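Living > Homes > Floors

The floor came with the house

4 min read

Ilídio Correia is on his knees when I arrive, sanding block in one hand, phone in the other, telling someone called Leitão that no, the stain hasn't come in yet. It's early, Sunday, and the radio is going. He waves me over the boards. Shoes off.

Brown floors went out of style for a long time. You know the story – everyone wanted gray, then everyone wanted that pale, chalky stuff that shows every drop of coffee. Now the dark ones are creeping back, and people like Correia who never stopped doing them have more work than they can fit in.

"I was never unfashionable," he says. "I was waiting."
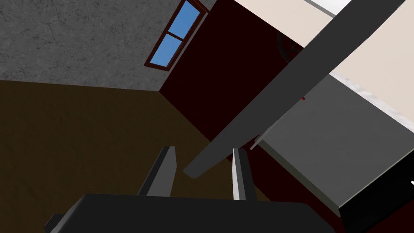 Dull, mottled olive-brown: a color on its way back.

He learned in Bratel from an uncle who did church benches and, when there were no benches, kitchens. No machines for the first 2 years. Scraper, rag, wax. He still does corners by hand and charges for it, and he still gets arguments about the bill. Good ones, mostly.

The house we're in belongs to Rosário Salgado, who bought it last December with her sister and has been living in two rooms of it since. The plan was carpet. Then they lifted a corner of the old linoleum in the hall and found boards underneath, black with glue, and that was the end of the carpet.

"My sister cried," says Salgado. "Not in a good way. She'd already payed the deposit."

Glue is the whole job, it seems. Heat gun, then scraper, then a day of picking at it with something that looks like a dentist's tool. Fumes. Windows open in winter, everyone in coats. They got through the hall and half the dining room before they called Correia, which he says is about when everyone calls him.

His rules, as given to me between phone calls. Don't sand an old floor flat, you'll lose the best of it. Test your color inside a closet and leave it a week. Look at it at night with the lamps on, not just at noon. And buy one more can than you think – the next batch won't match, whatever the store tells you.

Page last changed in December
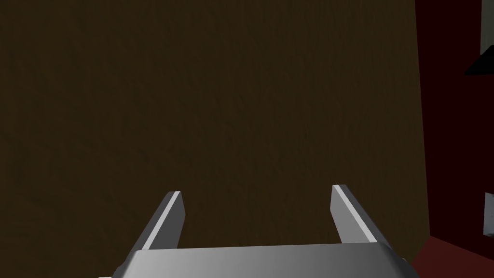

Salgado wanted the doors to go with the floor. Correia did not. A room where everything is the same brown, he says, is a cigar box. They settled on the doors one shade darker and the walls left alone until spring, and there was a fight over wax versus oil that I was asked not to go into. Oil won. He mixes his own from a base called Pamesus, and the lid gets stuck every single time.

Cost? The dining room came to 1336 all in, with the oil, without the glue weekend. Carpet would have been less. Salgado has the number written on the wall in pencil, next to the light switch, and says it's staying there.

We have lunch on the stairs, soup out of mugs, becuase the kitchen is full of drawers. Correia talks about a floor he did in Borimby, 50 years old when he got to it, dog scratches from one end to the other. The owners wanted them out. He took out half and told them that was all of them.

Second coat goes on at four. Nobody in the dining room until morning, not even the cat, who has opinions. Salgado is already moving chairs into the hall.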